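Speaker notes: Bearing and wheel maintenance for kick scooters and longboards
Darcy Petrenko, Pluvari workshop program
Grisside session, 22nd August

Slide 1. Title
Introduce self and Brittany Fortin, who is running the bench portion after the break. Phones off. Handout is at the back; the torque table on page 2 replaces the one given out in May.

Slide 2. Scope
Covers 608-size bearings, urethane wheels, axle hardware. Does not cover electric models, brakes or folding mechanisms. If asked about folding joints, refer to the Punton session.

Slide 3. Bearing anatomy
Outer race, inner race, cage, balls, shields. Name each on the cutaway drawing. A 608 bearing has an 8 mm bore, 22 mm outside diameter and 7 mm width. Point out the difference between a metal shield held by a C-ring and a rubber seal that presses in. Riders confuse the two and bend the shield trying to pry it.
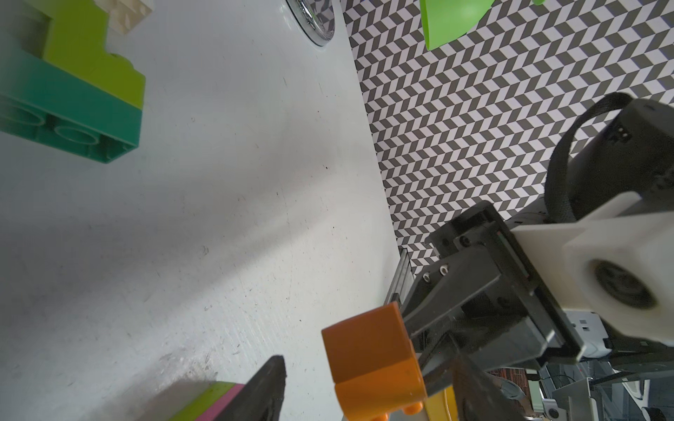 Slide 4. What the ratings mean
ABEC grade describes dimensional tolerance. It does not describe speed, load capacity or lubricant. A higher grade full of grit will run worse than a clean lower grade. Expect a question on ceramic balls. Answer: lighter, harder, will not rust, but the steel races still will.

Slide 5. Diagnosis
Spin each wheel by hand with the deck upside down. Listen first, then feel. Grinding means contamination. Clicking usually means a damaged cage or a pitted race. Side play at the rim can be a loose axle nut, so check the nut before blaming the bearing.
Do not use free spin time as a measure of quality. A freshly greased bearing spins for less time unloaded than a dry one, and the dry one will fail sooner. Pause here, people write this down.

Slide 6. Removal
Take the axle nut off with a 13 mm or 1/2 inch socket, depending on hardware. Longboard: use the end of the truck axle as a lever, catch the inner race, twist. Scooter: push the axle out, then press the bearing with a proper tool. No screwdrivers against the shield. Keep the spacer. Most of the noisy wheels brought to the Grisside bench had no spacer between the bearings.

Slide 7. Cleaning
Remove the shield or seal on one side only. Soak in solvent for 4 minutes, shake, drain, repeat until the solvent stays clear. Dry with low-pressure air while holding both races still. Never spin a bearing with the air line. Rubber seals go in soapy water, as some solvents swell them.
Ventilation reminder. Gloves.
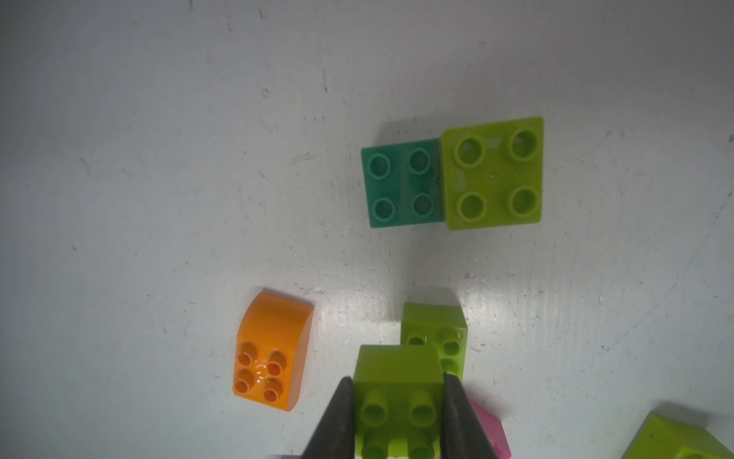

Slide 8. Lubrication
Light oil: less drag, frequent service. Grease: more drag, longer interval, better in wet conditions. Two drops of oil per bearing is enough. Excess oil leaks past the shield and picks up dust.
Show the Li test chart. Read the axes aloud before discussing the curves. Test ran 260 hours at constant load, with 40 bearings split evenly between oil and grease. Indoor rig, no water, so do not extend the result to street use.

Slide 9. Reassembly
Press bearings in squarely, shield facing out. Fit the spacer between them. Speed washers go outside the bearings, against the inner race. Tighten the nut until the wheel stops, back off a quarter turn, check for slight side play. Replace any nut whose nylon insert no longer grips.

Slide 10. Wheel rotation
Swap diagonally if wear is even. If one wheel is coned, flip it as well. Chunked or flat-spotted wheels get replaced.

Slide 11. Questions, then break
Repeat each question for the recording. Bench groups are posted by the door. Brittany needs the solvent trays back before the second group starts.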